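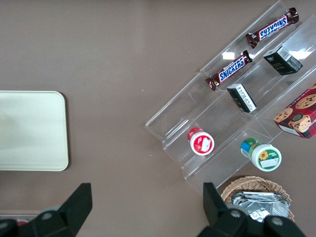
**Movie idea: the interpreter who translates everything wrong, on purpose**

**mawar_tjoa** wrote:

Good evening to all. I have read this board for a long time and this is my first idea, so please be patient with my English. I write it slowly and with a dictionary.

Two families own the two halves of a small ferry company in a town called Movow. The Draviers have the boats and the Gornells have the dock. They hate each other for three generations and they do not share a language. The Draviers came from one side of the water and the Gornells from the other side, and both are too proud to learn.

Their old interpreter retires. The new one is Naima Zerouali, 60 years old, who before this translated manuals for washing machines. At her first meeting Mr. Gornell says something terrible about Mr. Dravier's late mother. Naima is shocked and she does not know how to say it, so she says: "He asks if you had a good journey."

Mr. Dravier is so surprised that he answers politely. Naima now has a polite sentence, but nobody in the Gornell family would believe a polite sentence, so she must make it a little bit rude. And so it continues. After one year the two families are nearly friends, and every word of the friendship was written by Naima.

Then a grandson comes home from abroad and he speaks both languages.

I have the beginning and the middle. I do not have the end. What would you do?

---

**pilchard_lane** wrote:

I like this a lot. The detail where she has to make the nice answer ruder is the best joke in it, keep that.

For the end: the grandson sits in on a meeting, hears everything, and at the first break he goes to her in the corridor. She thinks she is finished. He says, "My grandfather called him a goat. You said he called him stubborn. In the north 'stubborn' is worse. Say 'goat.'" From then on he helps her.

---

**oktober60** wrote:

I must disagree with pilchard_lane. If the grandson helps, there is no danger any more and the movie is over at that moment. You have then 20 minutes of people being pleasant.

The grandson should want to expose her. He should have a good reason too. Maybe he wants to sell the company to a large firm, and a sale is easier if the families are fighting. So he is the only person who tells the truth in the whole movie, and he is the villain.

---

**mawar_tjoa** wrote:

Thank you both. oktober60, I had not thought of this. "He is the only person who tells the truth and he is the villain." I have copied it in my notebook. May I use it?

I would call the large firm Makhubela Lines.

---

**oktober60** wrote:

Of course you may use it. It is a forum.

---

**tin_whistle_ed** wrote:

Sorry to be the one who complains but I don't believe the premise for more than five minutes. I worked in a harbor office for years. People who share a dock for three generations pick up the other language whether they want it or not. They would know numbers, they would know weather, and they would for sure know every insult. Insults are the first thing you learn!

If Gornell says something about the man's mother, Dravier will understand "mother" and he will understand the tone. No interpreter can fix a tone.

---

**mawar_tjoa** wrote:

This is a fair point, and I thought about it during my whole bus ride this morning. You are right about the insults. When I moved here the first words I learned were from a man whose parking place I had taken.

Could it be that they meet only once a month, and all the rest goes by letter? The workers on the boats and on the dock would of course talk with each other in some mixed language. But the two old men never come down to the dock.

---

**pilchard_lane** wrote:

Letters! Then she is rewriting the letters too. You could have a scene where she is at her kitchen table with a furious letter of four pages and has to turn it into four pages of something else, since the recipient can see how long it is. So she puts in a recipe. And the next letter back says the soup needed salt.

---

**hollisgrove** wrote:

Four pages about soup, I would watch that.

Different thought on Ed's objection. What if Ed is right inside the movie as well? Dravier does understand the insults. He has understood every one from the first meeting. He hears the insult, then he hears this woman say "he asks if you had a good journey," and he decides he likes her version better. He has been tired of the feud for 40 years and never had a way out where he didn't have to be the first to stop.

So the reveal isn't that she was lying. Everybody at the table knew.

---

**tin_whistle_ed** wrote:

OK, that one I believe.

---

**oktober60** wrote:

I believe it less. If he knows, then Naima was never in danger, and we in the audience feel cheated. We were afraid for her during one hour and a half and now you tell us it was a game between rich old men.

Also it takes the story away from her. She is the one who invented the friendship. With this ending it is Dravier who permitted it. I find this sad, and not in the good way.

---

**hollisgrove** wrote:

I take the point about it being her story. But she is in danger from the grandson in either version. Only one of the two old men needs to know. Say Dravier knows and Gornell does not. Then the grandson (whose grandson is he, by the way?) stands up in the last meeting and tells the room everything, and Dravier has about two seconds to decide what his face is doing.

---

**mawar_tjoa** wrote:

He is Gornell's grandson. I decided it just now, while reading you.

I think I can see the last meeting. The grandson reads aloud the original letters in a correct translation. It takes very long. Both men listen. When he has finished, Mr. Dravier turns to Naima and waits for her to interpret. He will not accept the words from another person. She must choose what to say.

I am still not sure what she says.

---

**pilchard_lane** wrote:

"He asks if you had a good journey." It has to be that. The first line comes back.

---

**oktober60** wrote:

Everybody will expect this.

---

**pilchard_lane** wrote:

Everybody will be waiting for it, and I think that's fine. I cried at a movie about a pig for the same reason.

---

**oktober60** wrote:

I propose that she translates correctly. For the first time in the movie she translates every word exactly as it was said, with the goat and the mother, in her calm voice for washing machine manuals. We have never seen her do her real job. And she is very good at it. Then the men must answer for themselves.

---

**mawar_tjoa** wrote:

I read this one twice and then I went to make tea.

It frightens me a little as an ending, and perhaps this is a good sign. But I would like that the audience leaves happy. My mother will ask me if it ends happily, she asks this of every movie before she agrees to sit down.

---

**tin_whistle_ed** wrote:

It can be both. She translates it straight, there's a long silence, and then Gornell, who never said one civil thing in 200 letters, asks her how you say "soup" in the other language. And he says it himself, badly. End there.

I know I was the grump at the start. I've come around.

---

**hollisgrove** wrote:

Ed for the win. Although now I need to know when in the story the soup gets established as his soup. If Naima made up the recipe, Gornell has no idea that he ever sent one.

---

**tin_whistle_ed** wrote:

Well, damn.

---

**pilchard_lane** wrote:

Easy to repair. Dravier sends back a jar of the soup, made the way "he" suggested. Gornell gets a jar of soup from his enemy without any explanation. He thinks it is poison. He keeps it in a cupboard, then gives some to the dog, then the dog is fine, then one night he is hungry.

---

**mawar_tjoa** wrote:

The dog! Yes. And from that day he asks in every letter for nothing, he is still rude, but he returns the jar, washed. Naima finds it in the package and she does not have to translate a washed jar.

I am very happy with this. I will put here what I have until now, so that I do not lose it:

- Naima begins, the first meeting, the good journey
- The letters, the four pages, the recipe
- The jar, the dog, the washed jar
- The grandson comes home, Makhubela Lines makes an offer
- He finds the originals (where? She should have burned them, but she was taught to keep everything)
- The last meeting, he reads, she interprets correctly
- Soup

The question of whether Mr. Dravier knew from the start is open. I am inclined to have him know, but never to say it. oktober60, would that be acceptable to you?

---

**oktober60** wrote:

If he never says it, I can choose to believe that he did not know. So it is acceptable.

One practical thing. You have two languages in the movie and it is made in English. Which one is the English? If one family speaks English and the other has subtitles, the audience will take the side of the English family. I would use two languages that most viewers do not speak and subtitle all of it. Then the joke is in the subtitles: we read what the man said, and after it we read what she says he said.

---

**tin_whistle_ed** wrote:

Good luck selling 170 pages of subtitles to anyone.

---

**mawar_tjoa** wrote:

It will be shorter than 170 pages, I hope! But I agree with oktober60 about the languages. I think I must invent both of them, or else real people from real harbors will write to me.

I start with the kitchen table scene this weekend. Does someone know a soup for which the recipe can fill four pages?

---

**hollisgrove** wrote:

Any fish soup, if the person giving you the recipe is from the coast. Let Ed write it.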